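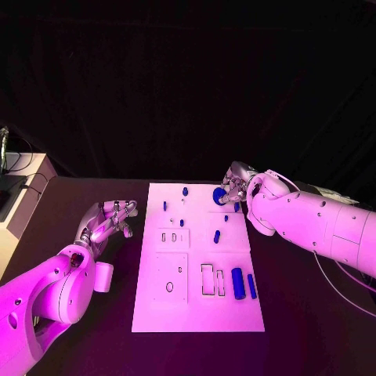

5.2 The stall that reported success

Of 1567 insertion attempts, 12 ended with the controller announcing a seated peg while the fingers were still pressing on bare board. Nullon trusts wrist torque, and a board pushes back about as convincingly as the bottom of a hole. We had been rather proud of that signal. Kuo found the fault in October by reading the logs, a method we had been saving as a last resort.
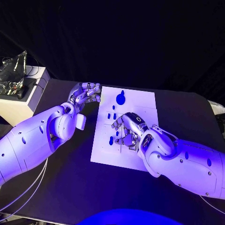 Figure 2. Right hand palm down on the board, fingertips touching the surface near the blue pegs.

Adding a height check removed 2 of the 12 cases. The remainder are discussed, with less cheer, in Section 6.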